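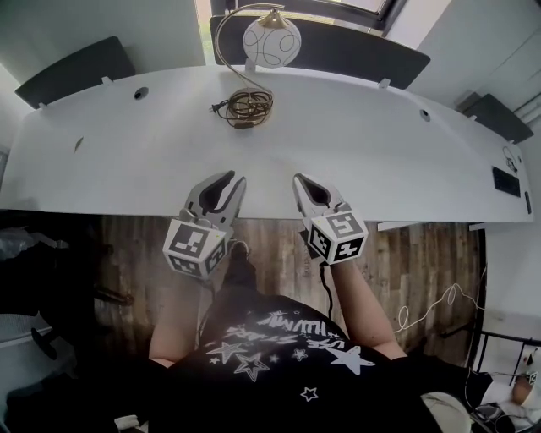

Desk lamp with a glass shade, cord still coiled beside it.

Setting Up and Looking After a Desk Lamp

Most desk lamps last for decades if the cord is treated well and the shade gets washed once in a while. These are the things I do with mine, and with the ones people bring me to look at.

Where to put it

If you write by hand, put the lamp on the side opposite your writing hand. Right-handed people want it on the left. If you mostly type, the side matters less, but keep the bulb out of your direct line of sight and check that it doesn't reflect in the screen. Sit in your chair to check this. Standing up gives you the wrong angle.

My own desk is 19 inches from the window and I still use the lamp from November on, starting at four in the afternoon.

Uncoiling a new cord

Cords that have been bundled in a box for months hold their shape. Take off the twist tie, lay the cord out straight on the floor and leave it overnight in a warm room. Don't pull it tight over a table edge to flatten it. That can crack the insulation on older cords, and you won't see the crack until later.

If the cord is much too long, make a loose loop and hold it with a hook-and-loop strap. Wire ties are too sharp. Never coil a cord tightly while the lamp is in use.

Using a cable hole

Many desks have a round hole with a plastic liner for cords. Pop the cap off first, feed the plug down, then pull the slack through from below. Some plugs won't fit past the cap but will fit through the bare hole. On my old Burstead desk the liner had to come out too. It lifted with a butter knife.

Leave a few inches of slack on top so you can move the lamp to dust. Under the desk, run the cord along the back rail and keep it away from your feet and chair wheels.

Washing a glass shade

Unplug the lamp and let the bulb cool completely. Hold the shade with one hand while you loosen whatever keeps it on, usually a small nut or cap at the top or three screws around the collar.

Line the sink with a towel. Use lukewarm water and a drop of dish soap, and a soft cloth, no scrub pad. If the shade is painted or decorated, test a spot near the rim first. Some painted lines sit on top of the glass and will come off with rubbing. For those, wipe with a barely damp cloth and stop there.

Dry it fully before it goes back. Tighten the nut until it is snug and no further — glass cracks when it is clamped hard and then heats up.

Brass parts

Find out whether the brass is lacquered before you polish it. Lacquered brass looks even and glossy and only needs a damp cloth. Polish will eat through the lacquer in patches. Bare brass can be polished, and Mulugeta Jemal, who taught me most of this, used plain lemon juice and baking soda, rinsed off with a wet rag and dried right away. Plated steel will stick to a magnet. Go easy on that, as the plating is thin.

Bulbs

Go by the wattage on the socket label and don't exceed it. An LED bulb runs cooler and suits an enclosed shade if the package says it is rated for one. For reading I like warm white. If the light flickers, unplug the lamp and check that the bulb is screwed in all the way before you blame the switch.

When to stop using it

Unplug the lamp and leave it unplugged if the cord is stiff or cracked, if the plug feels hot, or if you smell anything burning. Tape is not a repair. A new cord and plug cost me $19 last time, and the shop had it done in 2 days.

— Robel Lencho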